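Fixed timestep physics: is it worth the trouble for a small game?

Asked by Tyra Eklund in August

I'm writing a little bedroom platformer in C++ called Foley. Everyone says "fix your timestep" as if it were law, and I'm not convinced. Right now I multiply everything by delta time and it plays fine on my machine. My loop is the usual one: poll events, get elapsed seconds from the clock, update, draw.

One tester says the character can reach a ledge on his monitor that I can't reach on mine. I suspect he's just better at the game than I am. Is there really a difference, or is this something people repeat because they read it once? Gravity is a constant, jump is one upward kick to velocity.y, and then each update I do

position += velocity * dt;
velocity.y += gravity * dt;

2 answers

Answer 1

Your tester is probably right. You move with the old velocity and then add gravity, so each step overshoots a little on the way up, and the size of the overshoot depends on dt. Run the same jump capped at 30 frames a second and again at 300 and print the highest point. I'd want to see those two numbers before rewriting anything.

If they differ, swapping the two lines won't save you. It changes the error into an undershoot. Averaging the old and new velocity for the position step does give the right arc for constant gravity, and it costs one extra line. It stops being exact once you add drag, and it does nothing for collisions.

For those I'd go with an accumulator: add the elapsed time to it, run update with a fixed dt while there's enough left, draw once. Clamp the elapsed time first or one long stall will have you running updates forever. I was as doubtful as you are and put it off for 13 builds of my own thing. The change itself took an evening.
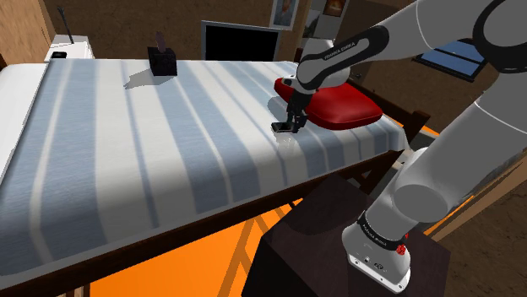

Bedroom render, striped blanket on the bed.

Don't trust "plays fine on my machine" either. Vsync is hiding most of this from you.

Éabha Ní Chonaill

Comment from Tyra Eklund: Ran it. The 30 cap jumps higher, by more than I expected. Fine, he wasn't just better. I'm still not sold on the accumulator, doesn't it make movement look jerky?

Reply from Éabha Ní Chonaill: It can, if the draw rate and the update rate don't line up. Keep the previous position and blend between that and the current one when you draw. You'll be showing a picture slightly in the past. I can't feel it, and I doubt most people who say they can.

Answer 2

just use an engine, Fluda does all this for you. I moved my project over and never had to think about dt again

Comment from Tyra Eklund: Does it use a fixed step or does it just not tell you?

Comment: no idea, it works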